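Community Help > Arts & Culture > Galleries and Museums

Timed tickets at a small gallery: worth the bother, or do we let people queue?

Posted by dremley_door
November 28, 2023

Hi all, I look after front of house at a little regional gallery in Dremley (three rooms, a foyer and one toilet, which turns out to matter). Our July show is a touring textile and light exhibition called Drernuris, and it's far and away the most popular thing we've ever put our hands up for. The last venue had 3000 people through in its run and they're bigger than us. Our fire limit is 53 in the building at once, staff included.

The director loves the idea of a line down the footpath. She reckons it's free advertising, and I do see her point, but it's winter here in July and there's no awning past the front step. My own feeling is we should do timed entry through Skedura, seeing as we already pay for it for the kids' workshops. The trouble is that our regulars just wander in on the way back from the bakery, and they'll be filthy if they get turned away from a free gallery by somebody with a tablet.

Has anyone run timed entry somewhere small? How long were your slots, and did you keep any spots for walk-ups? Also keen to hear how you deal with people who won't leave when their slot's up.

odukoya_st_arts

We did exactly this last winter at our place on Odukoya Street, so here's my brain dump.

Don't sell out your slots online. We held back roughly a third for people who turned up at the door and it saved us so much grief. Your bakery crowd can still wander in, they might just have to wait a few minutes.

Stagger the arrivals but don't police the exits. Tickets gave people a start time and that was it. I was sure they'd camp in there all day, but most were ready for a coffee well before I'd have guessed. The only snag was the video room, where everyone sat down and stayed sat, so we swapped the comfy couch for a bench. Problem solved, if a bit mean of us!

Have someone friendly outside. I can't stress this enough. A person in a big coat who can say "you'll be in shortly, the loo's just through there" is worth any amount of signage. People will cop a wait if they know what they're waiting for.

And get yourself a clicker for the door, even if Skedura says it does the numbers for you. It only knows who booked. It has no idea about the grandma who came along with them.

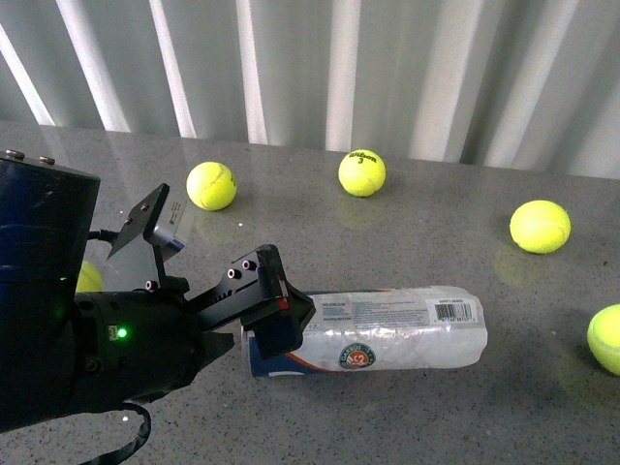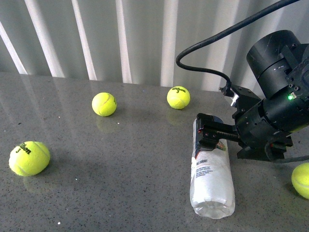 Things I'd do differently

I'd open late one night a week from the start. We added ours halfway through and it was lovely – a totally different crowd, lots of people straight from work who'd never been in before. I'd also put "free, bookings suggested" on the poster instead of "bookings essential", as we found out later that a few locals had read that and stayed home.

Oh, and ask your director if she'd be happy with a short line. Ours never got past the neighbour's driveway, but it still looked busy enough to make drivers slow down for a squiz.

paintwater

just let them queue, its a gallery not the dentist. half the fun of a big show is having a natter with strangers on the way in

benchwarmer_bev

Coming at this as a visitor with a dodgy hip. I'll book a slot every single time if I'm given the choice, and I'll skip a show if the only way in is standing outside for an hour. If you do end up with a line, please put 2 chairs near the front and tell people they can ask for them. My local gallery does a quiet session with no booking and the lights up a bit, and I've been to more shows there in the last year than in the 2 before it put together.

I don't know Skedura, but whatever you use, make sure there's a phone number as well. My sister won't book anything on the internet and she's the one who drives.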